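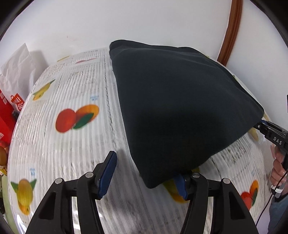

Stamico franchise listings, cleaned

Data card, updated Mar 25, 2022

What's in it
273 rows, one per home services franchise brand. Window coverings, carpet cleaning, painting, lawn care, a few handyman outfits. Mostly US, 7 are Canada only.

Files
listings.csv - main table
fees.csv - franchise fee and royalty, join on brand_id
notes.txt - my scribbles, skip it

Columns worth knowing
vet_discount: percent off the franchise fee for veterans. Blank means not stated, NOT zero. Please dont fill these with 0.
min_cash: US dollars, rounded to nearest 1000
territory: free text, messy

Where it came from
Fulovico directory export from January, plus the Mabula mailing list. Mabula had brands listed twice under old names. Merged by hand, probably missed a couple.

Known problems
- 3 brands have royalty as a flat monthly fee, see fee_type
- Canadian fees converted once, not updated since
- open/closed status is self reported, so take it as is
- zip codes lose the leading zero if you open in a spreadsheet

Use
Fine for class work or internal reports. Not for resale. Jultlow import script still expects the old colum names, fix coming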